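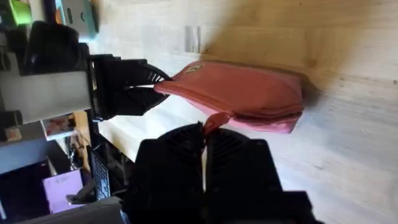

Print | E-mail

The Small Bag That Holds Everything

By Burgi Marti
Saturday, August 21, 2021

When I moved to Trolton I had two suitcases, and in one of them was a zippered pouch with all my pens, one eraser and the key to an apartment I did not live in anymore. The suitcases are gone. The pouch is still in my bag, and I am now on its third zipper pull.

I think most people own such a thing and do not consider it much. We buy it for school, for a child or for ourselves, and then it starts to hold other items: coins, a charger, bandages, the good scissors. In my family we call it the pencil case even when there is no pencil inside. A long, soft pouch in pink fabric looks very simple on the table. To sew one well is less simple, and this summer I wanted to learn why some of them stay nice for years and others are finished by January.

So I took the bus to Pacheco, where a small workshop named Radska has made pouches and cosmetic bags for 12 years. There are five people working there, all in one room above a bakery. They cut on Mondays, and for the rest of the week they sew.

The first thing I was told is that the fabric should be a little too soft. A stiff pouch looks better in the shop, but it does not give way when you push in one more marker, and then the stitches must carry everything. Soft fabric wrinkles from the beginning. The women at Radska do not iron the wrinkles out of their own pouches, and after my visit I stopped also.

The second thing is the label. I always believed that a label is only advertising, but it also shows how careful the sewing is. A small cream label with a dark border must lie flat, and if the corners lift, a fingernail will find them. Radska puts it on before the sides are closed, when the cloth can still lie open. If you buy a pouch where the label is sewn through to the lining, turn it inside out and look at the thread. Mine had a knot as big as a lentil.

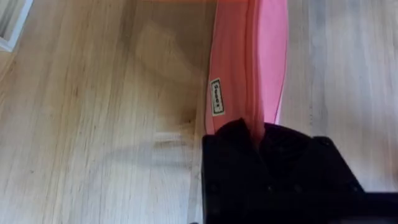 The zipper decides

Ask anybody who repairs bags and you will hear the same answer. The cloth rarely fails first. The zipper goes, and usually it goes at one of the ends, where the tape is folded into the seam and the fabric bunches up when you pull.

A folded tab of fabric at the end of the pouch helps very much. You hold it with one hand, you pull with the other hand, and the pouch stretches straight between them. Without a tab you must squeeze the corner, and the zipper is opened at an angle. I did this for years with my old pouch, and I blamed the zipper.

The pull itself can be metal or a short loop of fabric. I prefer the loop. It is quiet in a meeting, and it does not scratch the phone. When it wears out, you can make a new one from ribbon in the time it takes to boil an egg.
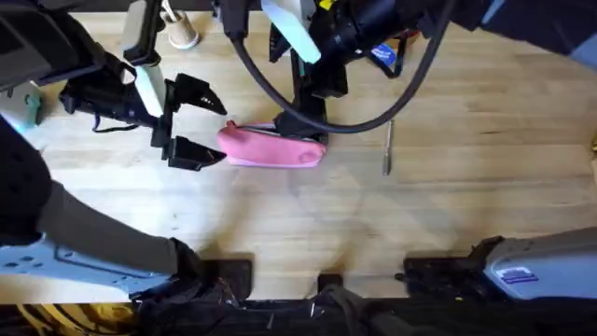

A long pink pouch with its zipper along the upper edge and a folded tab at one end.

At the Saturday market in Amell I looked at every pouch on the stands and opened and closed each one that the sellers allowed. Most were good. The bad ones I noticed with my ears before my hands, because the slider made a dry sound at the same place every time. One seller rubbed a candle on the teeth and gave it back to me, and it was better, but I did not buy it.

I bought a different one, in salmon pink, for 12 dollars. My niece says the color is for little girls. My niece is wrong, and a pink pouch is also the only one I can find at the bottom of a black bag.
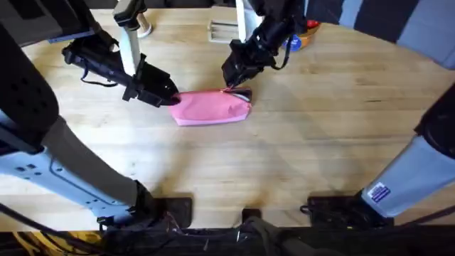 Before you put it in the wash

Empty the pouch completely and brush the corners with an old toothbrush. Pencil dust becomes gray water, and gray water goes into the seams.

Close the zipper fully. Wash by hand in lukewarm water with a little dish soap, and do not twist. If there is ink inside, put a white cloth under the stain and press from above with rubbing alcohol, but try it first on the seam allowance, where a lighter spot does not matter.

Lay the pouch on its side on a towel to dry, and turn it after two hours. I hung mine on the line once by the tab. The tab became longer and the pouch has been a little crooked since that day.

Radska repairs its own pouches without charge and those of other makers for a small fee. They ask that you bring them clean, and that you take out the coins.

Print this article | E-mail to a friend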